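## 4. Transição de liderança em agências de publicidade móvel

A amostra final reúne 142 contas de anunciantes atendidas por sete agências. Em todas elas houve pelo menos uma troca na direção do atendimento durante o período observado. Contas encerradas antes do terceiro mês foram excluídas, assim como aquelas em que a troca coincidiu com uma mudança de controle acionário da agência. As agências Cletau e Faltenov respondem pela maior parte dos casos e são tratadas em separado na seção 4.2.

A variável dependente é a permanência da conta doze meses após a troca. Considerou-se que a conta permaneceu quando o contrato foi renovado ou seguiu em vigor sem redução de escopo. As renovações parciais – por exemplo, quando o anunciante manteve a compra de mídia e levou a criação para outro fornecedor – foram classificadas como perda parcial e entram apenas no modelo ordinal. 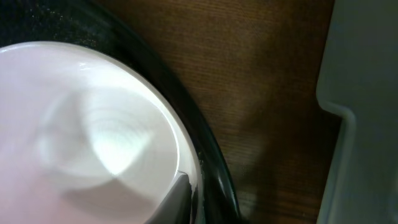
A codificação foi feita por dois pesquisadores, de forma independente, a partir de atas, propostas comerciais e correspondência cedida pelas agências. As divergências foram discutidas caso a caso. Nas contas em que a documentação não permitia fixar a data da troca, adotou-se a data do comunicado ao anunciante.

### 4.1 Origem do novo diretor

Os diretores promovidos internamente herdam a equipe e, na maioria dos casos, já conheciam o anunciante. Os contratados no mercado chegam com experiência em outras plataformas e costumam rever a divisão do orçamento entre formatos logo no primeiro trimestre. Nas entrevistas, os anunciantes mencionaram essa revisão com mais frequência do que qualquer outra mudança, às vezes como motivo de atrito e às vezes como motivo para renovar.

A diferença de permanência entre os dois grupos perde significância quando se controla o tempo de sobreposição, isto é, o período em que o diretor anterior e o novo trabalham juntos na conta. Sem sobreposição, as promoções internas têm desempenho melhor. Com sobreposição de um mês ou mais, os grupos ficam próximos.

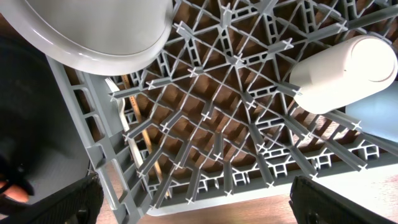
O efeito é mais nítido em contas de varejo e de serviços financeiros, nas quais o calendário de campanhas é denso e as decisões de compra são refeitas semanalmente. Em bens de consumo, com planos anuais mais estáveis, a sobreposição tem peso menor.

### 4.2 Cletau e Faltenov

As duas agências adotam procedimentos distintos. A Cletau nomeia o sucessor antes da saída do titular e apresenta os dois juntos ao anunciante. A Faltenov mantém uma direção interina, exercida pelo responsável de planejamento, até concluir a seleção. Em março, a Faltenov passou a registrar as reuniões de passagem em um modelo único, elaborado pela consultoria Dedton, mas os casos posteriores a essa mudança são poucos para uma análise à parte.

Foram examinados 353 registros de reunião das duas agências. Os da Cletau são mais curtos e tratam sobretudo de prazos e contatos. Os da Faltenov trazem mais histórico da conta, com omissões frequentes sobre metas de desempenho acordadas verbalmente.

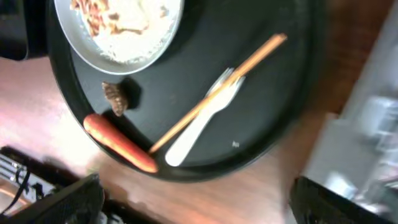
**Nazanin Azimi**
Pesquisadora em gestão de comunicação, Instituto Najafi

Responsável pela redação das seções 4.2 e 4.3. A codificação dos registros foi compartilhada com Jonas Aebischer.

### 4.3 Limitações

Os dados vêm de agências que aceitaram abrir seus arquivos, e é provável que aquelas com transições malsucedidas estejam sub-representadas. A remuneração dos diretores não foi informada por todas e ficou fora dos modelos. Também não foi possível separar o efeito da troca do efeito de reajustes contratuais negociados no mesmo período.

**Figura 2.** Bandeja preta redonda com prato branco, sobre mesa de madeira.
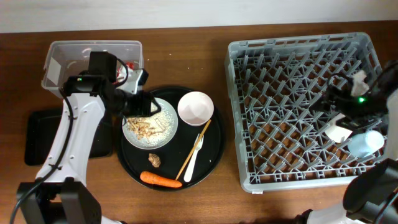

## 5. Discussão

Os resultados sugerem que a origem do diretor importa menos do que a forma como a passagem é organizada. A literatura sobre sucessão em empresas de serviços costuma tratar a nomeação como um evento pontual, e os registros examinados mostram um processo de semanas, com decisões tomadas por pessoas que não constam do organograma da conta. Uma coleta que acompanhe essas decisões à medida que ocorrem permitiria testar se a sobreposição tem efeito próprio ou se apenas acompanha contas que já eram mais bem geridas.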